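3.2 Deadheading in the dahlia beds

I'll admit I came to this part of the study with a favorite already picked. My own dahlias get snipped every other morning (coffee in one hand), and I was sure the Trunmont beds would back me up! We cut spent blooms from 23 plants every 2 days and left the other beds alone until November.

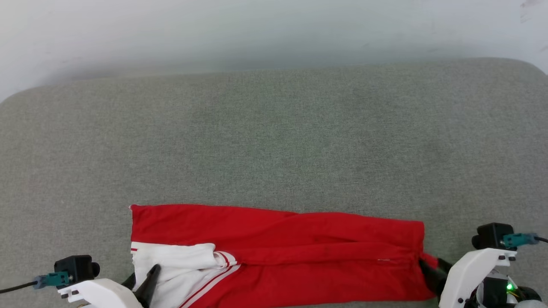 Figure 2

The snipped plants did keep flowering longer, though by less than I'd hoped. Tanko Amadi, who kept the notes for the Windton plot, saw the same thing in heavier soil. Earwigs spoiled some 30 blooms there, so I've left those out of the totals.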